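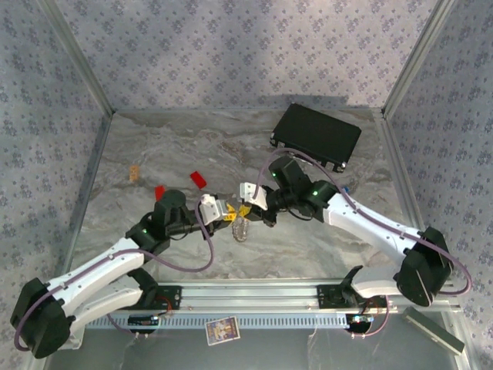

件名: Re: [norno-data] 双腕受け渡しタスクの収集手順と採否基準について

Bitixのデータ収集担当です。

返信が遅くなりました。引用部分に順に答えます。長くなるので、収集スクリプトの設定変更だけ知りたい方は末尾の「変更点」まで飛ばしてください。

> 受け渡しタスクの収集を引き継ぎました。前任の記録を読んだのですが、
> 次の点が分かりません。
>
> (1) 1エピソードの開始と終了をどこで切るか。手順書には「動作の開始から
> 完了まで」としかなく、オペレータごとに前後の静止時間が違います。

開始はリーダー側のどちらかの関節が静止姿勢から閾値を超えて動いた時点、終了は受け取り側のグリッパが物体を置いて開き、両腕が静止姿勢に戻った時点です。手動でキーを押して切っていた時期のデータは前後に長い静止が残っています。学習側でこれをそのまま使うと、方策が開始直後に動き出さなくなります。以前Kiviの旧設定で学習したモデルが初期姿勢で固まったのは、これが主因と見ています。

静止区間の削除は収集時には行わず、変換時に行ってください。元の記録は必ず残します。削除後も先頭に12フレームは静止を残す設定にしています。0にすると、最初の観測と行動の対応が崩れるエピソードが出ました。

> (2) 持ち替えに失敗したエピソードは捨てるのか。落としてから拾い直した
> ものが相当数あり、前任のフォルダでは success に入っているものと
> failed に入っているものが混在しています。

混在は分類基準が途中で変わったためです。現行の基準は次のとおりです。

success: 落下なし。受け渡しが一度で成立。
recovery: 落下または把持のずれがあり、人が手を入れずにアームだけで復帰して完了。
failed: 人が物体に触れた、アームが停止した、時間切れ、通信断のいずれか。

recoveryは捨てません。復帰動作を含まないデータだけで学習した方策は、少しずれただけで訓練分布の外に出て戻れなくなります。ただし比率が高すぎると、わざと落とすような動きが混ざります。手元の比較では全体の11%前後が扱いやすい値でした。これは当方の治具での結果なので、そちらの環境では一度確認してください。

recoveryを意図的に作る場合は、落とす瞬間を記録に含めないでください。ずれた状態を人が作り、そこから記録を開始します。落とす操作そのものを教師にしないための手順です。

> (3) 物体の配置はどの程度散らすべきか。現状、対象物の初期位置がほぼ
> 同じです。受け渡しに関係ない物体も床面に残っていますが、毎回片付ける
> べきでしょうか。

初期位置は散らしてください。床面を格子に切り、各セルから同数を取ります。格子は収集スクリプトが順に指示するので、オペレータが「適当に」置かないこと。人に任せると手の届きやすい側に偏ります。向きも同様で、セル内でランダムに指定します。

対象外の物体は残して構いません。ただし条件が二つあります。全エピソードで同じ位置に置きっぱなしにしないこと、対象物と同色のものを同じ回に置かないことです。前者を守らないと、方策が対象外の物体を位置の手がかりとして使います。前回の評価で、背景側の物体を動かしただけで成功率が落ちたのはこの例です。半透明の物体は照明の反射で見え方が大きく変わるため、入れる回と入れない回の両方を用意してください。

> (4) カメラは固定の1台と手先の2台ですが、手先側の映像が時々遅れます。
> 使ってよいデータかどうかの判断基準はありますか。

タイムスタンプの差で判定します。固定カメラを基準とし、手先側のいずれかが40ミリ秒を超えて遅れたフレームが一つでもあれば、そのエピソードにlateフラグを付けます。lateのものは受け渡しの学習には使いません。両腕が近づく局面では数フレームのずれで指先の相対位置が変わるためです。片腕の把持だけを学習する用途では使えるので、削除はしないでください。

遅れの原因はほとんどがUSBハブの帯域です。手先の2台を同じハブに挿さないこと。Harkelの収集機では、これで再現しなくなりました。

> (5) 何エピソード集めれば十分ですか。

一律の答えはありませんが、対象物1種につき400を最初の区切りにしています。ここで一度学習し、評価してから追加の配分を決めます。区切りの前に同じ条件を積み増しても、効果はほとんど見えませんでした。追加分は評価で失敗したセルに寄せてください。

操作者は最低2名で分担してください。1名だけのデータは損失が速く下がりますが、受け渡しの軌道が一通りしかなく、受け取り側の到着が遅れた場合に送り側が待てません。「相手の指が閉じるまで開かない」という順序は必ず全員で統一し、そこに至る経路は統一しない、という分け方です。送り側を左に固定せず、右から左への回も同数入れてください。

補足: グリッパの開閉量について

引用にはありませんでしたが、送ってもらったログを見て気になった点です。左グリッパの値が、閉じ切った状態でも0に戻っていないエピソードが13件ありました。キャリブレーション後に爪を付け直したか、ネジが緩んでいる可能性があります。該当IDは別ファイルで共有領域に置きました。値のオフセットが一定なら変換時に補正できます。途中で変動しているものはfailedに移してください。

再キャリブレーションした場合は、必ず新しいセッション番号を切ること。同一セッション内に二つの原点が混ざると、後から分離できません。

変更点

・trim_headの既定値を12に変更。
・分類ラベルにrecoveryを追加。旧successの再分類は手動です。
・lateフラグの自動付与を有効化。閾値は設定ファイルで変更可。
・配置指示に向きの指定を追加。旧形式の指示ファイルは読めますが、向きは空欄になります。
・送り側の左右を交互に指示するオプションを追加。既定では無効なので、各自で有効にしてください。

旧successの再分類は、映像を全部見直す必要はありません。グリッパ開閉の時系列で、受け渡し前に閉じて開いてまた閉じたものだけ抽出すれば候補が絞れます。抽出用のスクリプトはnorno-toolsのscripts以下に入れてあります。爪が物体に触れただけで滑った例は拾えないので、残りからも少数を抜き取って確認してください。

(4)のハブの件は、配線を変えた後のログを一セッション分送ってもらえれば、こちらで遅延の分布を出します。

Bitix データ収集担当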